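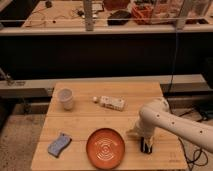
Tabletop arm at the Midumstead bench, gripper lowered beside the plate. Cup, bottle and sponge on the same table.

Equipment > Planning and Budget > Single-Arm Benches FAQ

Last updated Oct 28, 2025

What does the purchase price of an arm cover?
Usually the arm, its controller and a power supply. Grippers are quoted separately by most sellers, and so are mounting plates and spare fingers. Ask for one quote with every line on it before comparing two arms.

How much should be held back for everything else?
Our planning sheet sets aside 30 percent of the arm price for table, mounting, cabling, cameras and lighting. The first Melley bench went over that figure on cabling alone. Shipping and import charges go on their own line.

What kind of table is needed?
One that does not move when the arm stops hard. Wood is acceptable for light household objects. If the top is made of two panels, check the seam with a straightedge, as a raised edge will catch a low gripper. Bolt through the top. Clamps are fine for a trial week.

How much floor space should be planned?
Take the full reach of the arm and add 16 inches on every open side. Cables need room to hang and loop without being pulled at full extension. The controller can sit on the floor if it has clear air around its vents and is out of the walkway.

Do we need to buy special test objects?
No. Cups, plates, sponges and small bottles from any store will do. Buy 4 of each in one order – shapes and finishes change between batches, and a replacement bought in August may not match the one it replaces. Translucent cups are harder for most cameras, so include them early if the final task has them.

One gripper or two?
Start with a two-finger parallel gripper if the objects fit its opening. Flat items such as plates need thin fingertips and a low approach. A second gripper is worth budgeting when the work includes both plates and bottles, but only with a quick-change wrist.

What lead time should we assume?
Plan on 16 weeks from purchase order to first powered move. Delivery is the larger part. Electrical sign-off and the risk assessment can be prepared while the order is open.

Lease or buy?
Eltuseo leases run 48 months. For a project shorter than that, read the early return clause first. The Inga budget template has a tab that compares both over the same period.

Is a service contract required?
Not for one arm on light work. Keep one spare set of fingertips and one spare arm cable on the shelf.

12 shares | 3 comments

Jairo Chambi
Does the 30 percent include the risk assessment? Ours was billed by an outside firm.

Wilmer Lozano
@Jairo Chambi It does not. Put it with electrical sign-off, under site costs.

Jairo Chambi
Thanks. The template has no row for that, so I added one under shipping.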